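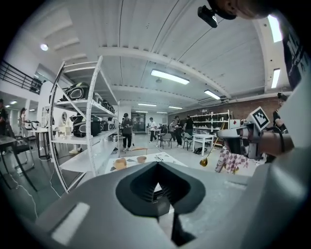 Inside the workshop at Kurasside: white metal shelving, a low table with two tan bowls, and a golden ladle held out over the floor.

Kurasside household swap room to reopen with new shelves and longer hours

May 17, 2020

The household goods workshop at Kurasside is to open its doors again in September, with more shelving, a bigger sorting area and, at last, somewhere to put the kitchen things.

The room has been shut to the public since March. Work inside has gone on in small numbers, mostly clearing and sorting. A notice put up on the door on Friday says the reopening will be by booked slot only to start with, 4 households at a time.

Biggest change is the storage. Tall open units in white metal now stand where the old wardrobes were, bought second hand from Mugo, the office clearance firm on the ring road. Total cost for the lot, delivery included, was £760. Most of the lower shelves are still to be filled. Rounded cases have gone on the upper ones, along with a small round mirror on a stand.

Low tables stay. Regulars will remember the arguments over these — too low for grown-ups, just right for children, and a menace to shins. The plan is to keep them for bowls, small dishes and anything that people like to pick up and turn over before they decide.

Kitchen goods are what the room is asked for most. Ladles, bowls, pans, baking tins. In the last full year 1226 items went out to homes in the area and the kitchen corner made up the largest share, ahead of bedding and lamps. Ladles go quickly, according to the workshop's newsletter, and good ones rarely last a weekend.

What is wanted now: mixing bowls, saucepans with lids, wooden spoons, tea towels, table cloths in any colour or check. What is not wanted: mattresses, anything with a cut flex, glassware in open boxes. Sofas by arrangement only, and only if they come through a standard door. Please measure first.

Donations can be left from the first week of June at the side entrance in Fakero Lane, not the front. Ring the bell and wait. Bags should be tied and labelled with what's inside, a rough label will do. Items will be set aside for 5 days before they are unpacked, so dont expect to see your old casserole dish on a shelf the next morning.

The swap system itself is unchanged. Bring something, take something. No money changes hands for small goods, though there is a tin by the door for the electric bill. Furniture is priced, and the prices are written on the tag. Anyone setting up home for the first time can ask for a starter box without bringing anything in return. These are made up on request and hold plates, cutlery, a pan, a couple of bowls and a cloth or two.

Some things still not settled. The Saturday mending table may or may not come back this year. It depends on space, and on whether the sewing machines return from repair. The toy library has moved out for good and is now at the Rolari hall, same opening hours as before, membership cards still valid. Lighting in the back half of the room was due to be looked at in April and that job has been put off with no new date given.

Parking is also a problem. The yard behind the building is being resurfaced and will be closed to cars for most of the summer. Drivers dropping off heavy items should use the loading bay on Fakero Lane, twenty minutes maximum, and the wardens do check. Buses stop at the top of the road as usual.

Booking for the September slots opens at the end of August, by telephone or on the sheet at the Rolari hall. One slot per household per week, forty minutes each. Bring your own bags and boxes — the workshop has run out and wont be be buying more before the autumn.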